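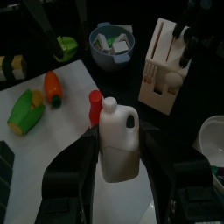

Toy milk jug held in a two-finger gripper, wrist camera view.

About Emska

Emska tests whether machines can do ordinary chores. We are an independent test workshop. We do not build robots and we do not sell them. Manufacturers, landlords, care providers and small factories send us a machine or a question, and we return a written report with the trial logs attached.

The question we are asked most often is whether a robot can be bought now that will tidy a kitchen or keep a packing bench in order. The present answer is that single steps can be done well under fixed conditions, and whole jobs in an unfamiliar room cannot be relied on. Most of our work consists of finding out where between those two points a given machine sits.

What we test

Our household programme is called Dakora. It covers picking up, putting down, sorting, stacking, opening, closing, wiping and folding. Each chore is written out as a list of steps with a start state and an end state, and each step is scored separately. A machine that lifts a jug and sets it down on its side has passed one step and failed the next, and the report says so.

The first stage of Dakora uses toy food and toy kitchenware. Toys are cheap to replace, the same set can be bought again, and a dropped one does no harm to the bench or the gripper. They are also lighter and more rigid than the real thing, and this has to be kept in mind when reading any first-stage result. A pass on a toy milk jug says something about finding the jug, closing on it and keeping it upright. It says very little about a full jug, where the load shifts as the arm turns.

The second stage uses real items, some of them filled. The third stage moves the same chores to a furnished kitchen which the machine has not been set up for. Few machines are entered for the third stage.

Our shop-floor programme is called Jinlow. It covers bin picking, kitting, labelling, tray loading and returning tools to a rack. Conditions are easier in some respects, as lighting and bench height can be fixed and the parts are known in advance. The demands on speed are much higher. A household user may accept a machine that needs a minute to put away a cup. A packing line will not.

What we have found so far

The following is a summary across both programmes. Clients receive the detailed figures for their own machine only.

Grasping a rigid object that stands clear of its neighbours is close to a solved problem. Two-finger grippers do this well, and a camera at the wrist helps during the last part of the approach, when a fixed camera's view is often blocked by the arm.

Crowding is harder. When one item stands directly behind or against another, the fingers need room that is not there, and many machines either push the second item over or refuse the grasp. We record both as failures but list them separately. Clients in care settings usually prefer a refusal.

Gloss, darkness and see-through plastic still cause trouble. Depth sensors misread clear tubs and shiny surfaces, and black handles against a black surface are often missed altogether. We keep dark benches in use for this reason, even though several entrants have asked for a paler one.

Soft items are the weakest area. Folding a tea towel to a stated size remains unreliable on every machine entered to date. Bin bags are worse.

Recovery matters more than first-time success. In practice a chore is finished by a machine that notices a slip and tries again. We allow up to 2 retries per step, with no help from the operator, and we publish to the client both the first-attempt rate and the rate after retries. A wide gap between the two tells an engineer where to look.

How a trial is run

A standard Dakora entry consists of 35 chores. The layout is changed between runs according to a printed plan that the entrant has not seen. Lighting is set at one of three levels. The operator may start the machine and may stop it, and anything else is logged as an intervention.

All runs are recorded from the bench side and, where the machine carries one, from its own camera. A run is scored once by the person present and once from the recording by someone who was not. Where the two scores differ, the recording is played again and the reason for the final score is written in the log.

Remote control is permitted only in a separate category. Some machines shown to the public are driven by a person out of view for part or all of the task. There is nothing wrong with that as a way of collecting training data, but the result must not be set beside one from a machine working alone. We ask every entrant for a signed statement of the control mode, and we check the network traffic during trials.

As of 2018-05-31 the log holds 3,284 scored runs, on 33 machines.

Premises and equipment

The workshop has a bench hall, a furnished kitchen with a utility corner, and a short conveyor line for Jinlow work. The benches were built by Hafþórsson, who also maintain our fixtures and gauge blocks. Mains supply is single-phase and three-phase. Compressed air is available at every bench. Entrants bring their own computers, and we provide a closed network for them.

Machines up to the size of a mobile base with one arm can be brought in through the side door. For anything larger, send drawings before booking.

Who pays

Trials are paid for by whoever orders them. The fee is the same whatever the result and is invoiced before the first run. We take no commission on sales and hold no shares in any company that makes robots or robot parts. A client may keep a report private but may not publish an extract from it without the full score table.

Open questions

We are revising the scoring for wiping. The current method measures the area covered and takes no account of whether the surface is clean. A replacement using a marked residue has been on trial since January and will go into Dakora when repeat runs agree closely enough.

We are also looking for a fair way to score setting-up time. A machine that clears a table in four minutes after two days of calibration is of little use to a household, and our present table does not show that.

Booking

Write to the bookings desk with the machine type, arm reach, payload, gripper and control mode, and say which programme you want. Partial entries are accepted for Jinlow. Dakora is run as a full set only.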